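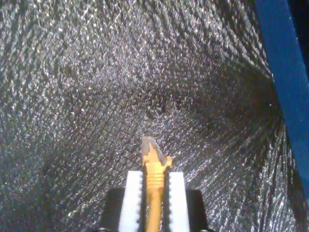
Rizwan Kiani wrote to ask whether Womarero would still plan a reach when the depth map comes back full of holes, as his old planner simply stopped and waited for an operator. It will, within the limits set out below.

October
By Sandrine Masson

Womarero 15 is the grasp and reach planner in the Vastow control suite. It takes depth frames and joint states, keeps a local occupancy model and sends trajectories to the arm controller. Cells with no depth return are held as unknown. The planner may cross unknown cells at reduced speed if the fingers have already swept the same volume, and must treat them as solid in all other cases. The model holds the last 900 depth frames. Older frames are dropped and cannot be recalled.

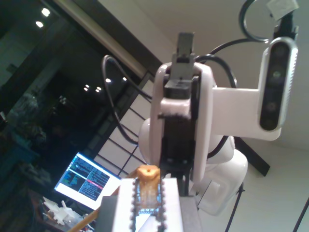
Camera calibration is stored per bracket, so a changed mount needs a new file and a restart of the perception node. The solver also needs a cable envelope. On an arm dressed like this one, with a black cable swinging out in a wide arc on one side of the housing, the envelope must be entered by hand, as the default assumes cables clipped flat to the links. Clear containers such as the one under the gripper should be added as fixed boxes in the workspace file; depth alone will not give a reliable wall.

Default planning rate: 80 Hz
Status port: 2604
Log format: plain text, one line per plan

Licences are issued per arm. Files made with Bumetano can be imported, but speed limits are not carried over and must be set again.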